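Robots at work: my spring in the practice flat
Posted 13th April by Evie Horrocks

Hello again! A few of you asked for pictures of the robot work after I went on and on about it at the reunion, so I've finally put a page together. It's a small gallery with a lot of chat before you get to it, sorry, scroll down if you only want the pictures.

For anyone new: I work for Bulance, who look after serviced flats in Nirkbridge. There are 261 of them and we turn them over between guests, so that's beds, bathrooms, kitchens, bins, and going round finding all the odd things people leave on worktops. I did that full time for years. Since November I've been spending half my shifts at a desk instead, driving a robot round a flat that only exists in a computer.

The robot's called Titano (well, the model is, ours in the sim hasn't got a proper name, though I've tried a few out). The software with the flat in it is called Imai. You get the robot's own view on the monitor, a controller for each hand, and a list of little jobs to do. Pick up, put down, move along, tidy the worktop. It's recorded as you go, and the recordings are what the engineers use for teaching the robot later on. I did over 200 of them before I stopped gripping the controllers like a shopping trolley with a bad wheel.

What's it changed? Quite a lot, and some of it I didn't see coming. My knees are much better for one thing! I used to come home and go straight in the bath. Now it's my neck and my eyes that ache, and I've had to learn to get up and walk to the kettle, which is a funny thing to have to learn at my age. I also miss the nattering. When you're doing a flat in pairs you talk the whole way through, and at the desk you've got headphones on and you're concentrating on whether your left hand is a bit too low.

Pay was a bone of contention to begin with. They wanted to call it "light duties" and keep us on the same rate, and Cleiton Barros, who's our union rep as well as being the fastest bed-maker in the building, went in and argued that we were doing skilled work and ought to be paid for it. We got a separate rate for desk hours in the end. It isn't a fortune but it made a difference to who put their name down. There are six of us on it now, out of 53 in housekeeping, and there's a waiting list.

The part I like best is being asked things. The engineers know a huge amount about arms and joints but I don't think any of them had ever turned over a kitchen against the clock. They'd written the tidying jobs so that you cleared the worktop front to back, and every cleaner who tried it wanted to start at the far end and work towards the door. We argued about it for most of an afternoon. Now the job sheet says start wherever you like, and they've put a box on it for our comments – which I fill in at length, as you can imagine.

People always ask me if I'm training my own replacement. I've asked myself the same thing on the bus. What we've been told is that the robots, if they come, would do worktops and picking up, and that nobody's contract changes before we've all sat down about it. Cleiton has that in writing. I believe it as far as it goes. I'm still glad it's us doing the desk work and not some agency who've never met a hob, because at least we can say when something's daft.

Right, pictures! Both are screen grabs from the sim, same flat, same session. The white thing along the bottom is the robot itself, seen from its own head, and those are its arms going out in front. Left hand over the worktop, right hand stuck up in the air as usual.

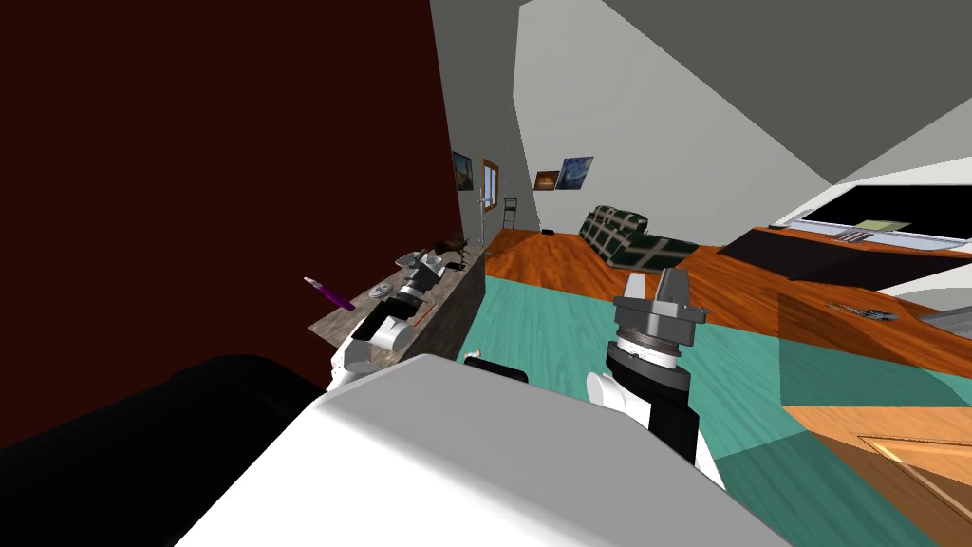
Left gripper above the little round plate. I love that somebody bothered to put a plaid sofa in.

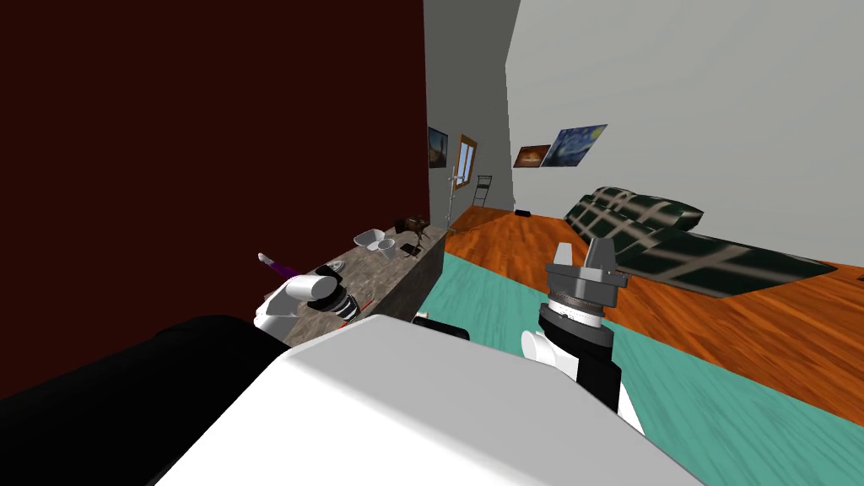 The hardest thing to get used to was not being able to feel anything. In a real kitchen I know how heavy a bowl is the second I touch it, and I'd never noticed I was relying on that. At the desk you do it all by looking, so you go slower, and you tilt your head about like a pigeon trying to work out how far away things are. New starters all do it. I tell them to stop, breathe out, bring one hand in and leave the other where it is until they need it. My first week I tried to use both at once and got in a right tangle.

The other thing is tiredness. We do an hour on and then a proper break, and that was another one we had to ask for. Before that people were doing whole mornings and their recordings got sloppier and sloppier, so the engineers were quite happy to agree once they'd looked at them.

I'm back on real flats for the rest of the month to cover holidays, so there won't be more from the desk for a bit. If you work somewhere that's bringing this sort of thing in, do leave me a comment, I'd love to know what they've offered you for it and whether you got your breaks.

Evie x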